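当サイトではCookieを使用しています。閲覧を続けることで、Cookieの使用に同意したものとみなされます。[同意する] [設定]

豆を挽くロボットと、ソファの前で止まるロボット ― Vuvereo公開日に行ってきた

駅から研究所までは歩いて10分、と案内には書いてあった。坂のことは書いていなかった。入口に着くころには上着を脱いでいて、受付で渡された名札は、留める場所がないまま手に持って歩くことになった。

Vuvereoは、家庭や喫茶店のような場所で手を動かすロボットを研究しているところで、年に一度だけ一般公開をやっている。昨年までは8月開催だったのが、今年は2023年10月19日になった。暑さで来場者が減ったからだと受付の掲示にあったが、私の上着の件を考えると、もう一か月遅くてもよかったと思う。

見学は定員制で、私の番号札は111番だった。ゾロ目である。特典はない。

最初に通されるのは講義室で、スライドを見ながら「Magalhães」という研究の説明を聞く。名前の由来については、世界一周の船団を率いたあの人から取ったという話だった。当のご本人は途中で亡くなっていて一周していないはずだが、その点への言及はなかった。

中身は思ったよりまじめで、思ったよりわかりやすかった。

ロボットに作業を覚えさせるとき、いまよく使われるのは、人間が腕を操縦して手本を見せ、その記録を学習させるやり方である。模倣学習という。手本が十分にあれば、ロボットはだいたいそのとおりに動く。困るのは手本から少しずれたときで、たとえばカップの置き場所が手本より指二本分だけ右にあると、ロボットは堂々と何もない空間をつかみにいく。失敗したことにも気づかず、つかんだつもりで次の工程へ進む。私も仕事でときどきやる。

Magalhãesがやろうとしているのは、手本の「節目」だけを人間が指定するという方法だ。つかむ直前、離す直前、向きを変える直前。操縦者はその瞬間にペダルを踏んで印をつける。学習のときは、全体の動きを丸ごと真似させる前に、まず手首のカメラの映像だけを見て「いまは節目の手前か、後か」を当てさせる。そのあとで動きのほうを学ばせると、ロボットは自分が工程のどこにいるかをある程度わかった上で動くようになり、見当違いの場所にいれば一つ前の節目まで戻ろうとする。

戻る、というのがこの研究の売りである。船の名前をつけるなら、むしろ寄港地のほうの話ではないかと思ったが、質疑の時間は短かった。

結果も見せてもらった。課題は「飲みものの支度」と「片づけ」の二種類で、手本は合わせて1000本。物の位置をわざと手本からずらした試行を120回やったところ、節目の印を使わない従来の学習では成功が半分に届かず、印を使うと八割を少し超えたそうだ。失敗の内訳のグラフもあって、「つかみそこね」「早すぎる解放」と並んだ最後に「その他」という棒があり、これがなかなか高い。質問した人がいて、答えは「いろいろです」だった。誠実な研究所だと思う。

もう一つ感心したのは、印のつけ忘れについての話だ。操縦する人も人間なので、疲れるとペダルを踏み忘れる。かといって全部の手本を見直すのは現実的ではない。そこで、印がきちんとついた手本から先に節目の判定器をつくり、それを残りの手本にかけて、抜けていそうな箇所だけ人が確かめる。印が一割ほど抜けていても、最終的な成功率はほとんど変わらなかったという。踏み忘れが許される職場である。うらやましい。

弱点も説明された。液体の量を見分けるのは苦手で、カップの中身がどれだけ入っているかは、いまのところ映像からうまく読めない。それから、指が物に近づくほど手首のカメラの視界は指そのものでふさがれる。いちばん大事な瞬間に、いちばん大きく映るのが自分の指なのだ。対策として、指を細くして側面に抜き穴を設けた形を使っているそうで、指の型は社外の工房Lullesbyと一緒に何度も直したとのことだった。軽くもなるし、穴越しに向こうも少し見える。

講義室のあとは作業の見学になる。丸みのあるテーブルに青緑の座席という、喫茶店の隅のような一角で、立ち見の線が床に引いてある。線の内側に入ると注意される。私は一度注意された。

動きは遅い。期待して来た子どもが最初の数分で飽きる程度には遅い。ただ、じっと見ていると、カップに寄っていった腕がふと止まり、少し引いて、角度を変えてから寄り直すことがある。これが例の「戻る」で、説明を聞いたあとだと妙に見応えがあった。隣で見ていた人は「迷ってるね」と言っていた。迷っているのを成果として発表できるのだから、研究というのはよいものだ。

遅さには理由があり、公開日は安全のため速度を落としているという。では普段は速いのかと聞くと、普段もそれほどでは、とのことだった。

手首のカメラの映像は横の画面に出ていて、腕よりこちらを見ている人のほうが多かった。ロボットの目線で見ると、テーブルの上はずいぶん広く、床はずいぶん遠い。挽いたコーヒーの入った金属のカップなど、この近さで眺めたのは初めてだ。家でコーヒーを淹れるときの自分がどれだけ見ずに手を動かしているか、というようなことを考えはじめたあたりで、交代の時間になった。

出口には展示用の小冊子と、Prenderという教材キットの見本が置いてあった。節目の印つけを学校で体験できるようにしたもので、小さな腕とペダルがついている。試しに踏ませてもらったところ、つかむ直前に踏むのは案外むずかしく、私の印はどれも「つかんだ直後」についていた。判定器なら拾ってくれるのかと尋ねたら、少し間があって、もう一度やってみましょうと言われた。

帰りは下り坂で、10分かからなかった。名札を返し忘れたことには電車の中で気づいた。一つ前の節目まで戻るべきところだが、郵送にした。

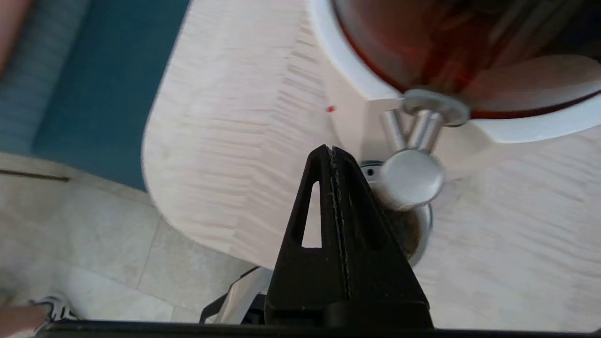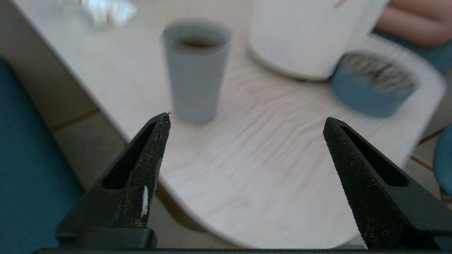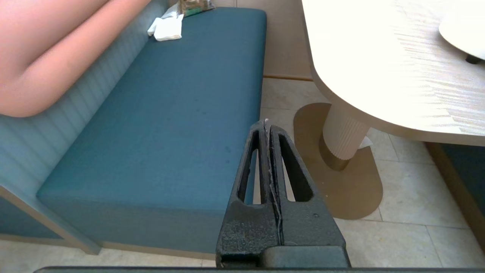
手首のカメラから見た作業場所。黒い指の向こうにテーブルが見える。2枚目のグレーのカップには濃い茶色の飲みものが入っている。

コメント(4件)

坂の上の住人
あの坂、地元では有名です。来年は裏門から入ると少し楽ですよ。バス停からだと平らです。

めんたい
節目だけ先に当てさせるという発想は面白いですね。ただ、布をたたむような作業だと、どこが節目なのか人によって意見が割れそうです。そのあたりの話は出ましたか。

筆者
>めんたいさん 布の話は質疑で少しだけ出ました。操縦者によって印の位置がばらつくので、今回の二つの課題には入れていないそうです。うちでもタオルのたたみ方は意見が割れています。

kogera
同じ回にいたかもしれません。線の内側に入って注意されていた方でしょうか。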